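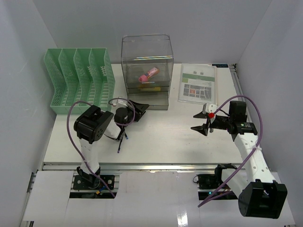 Desk reset, Wednesday evening. Scope is the back strip of the table only: file sorter, acrylic box, one printed sheet. Everything else stays where it is.

Inventory before starting was roughly 40 pens, markers and highlighters from two drawers and a coffee mug. Each got a two-inch line on scrap paper. If the line skipped twice, the pen went in the trash. 20 survived.

The sorter is the mint green mesh one from Mostel. Four compartments, stepped. It goes in the back left corner and holds paper only. Pens dropped in a file slot end up lying flat at the bottom, and you have to tip the whole thing over to get them out.

Assignments, in order of height: bills, manuals, things to sign, things to scan. I used to have a slot for "misc" and it filled up in a week. There is no misc now.

Highlighters go in the clear box, back center. It's a Fluromholm, bought used. Two levels, pink on the upper one. The lower level is for the ones I use most.
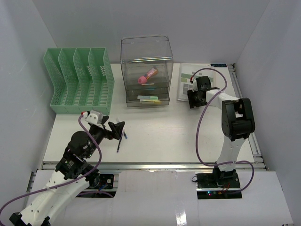 Pink up top, yellow and green-blue side by side in the drawer. Pens still out on the left.

On clear versus opaque: I had an opaque box from Urrego for years. Better built, heavier, drawers that ran properly. I also bought yellow highlighters I already owned, more than once. The clear one shows dust and I wipe it down once a month. Acceptable cost.

Use a damp microfiber cloth on acrylic. No glass cleaner, no paper towels. Paper towels leave fine scratches that you only see when a lamp is on.

The printed sheet stays flat to the right of the box. It's the Murkard storage plan, the one with the gray blocks and the green band. I tried it on the wall first and the tape let go overnight. Flat works, and it can be a little crooked without bothering anyone. 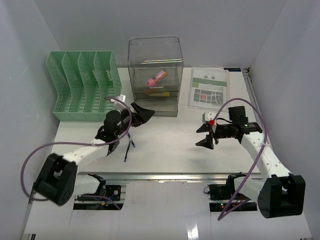

Back row: sorter, box, sheet.

Clearances, since somebody will ask. Leave a hand's width between the sorter and the box or you will knock one pulling folders out of the other. Leave the space in front of the drawer open. A drawer that needs something moved first doesn't get used.

Still to do: labels for the four slots, and a decision on the thin blue pens. They write fine but the caps don't stay on. Probably the mug.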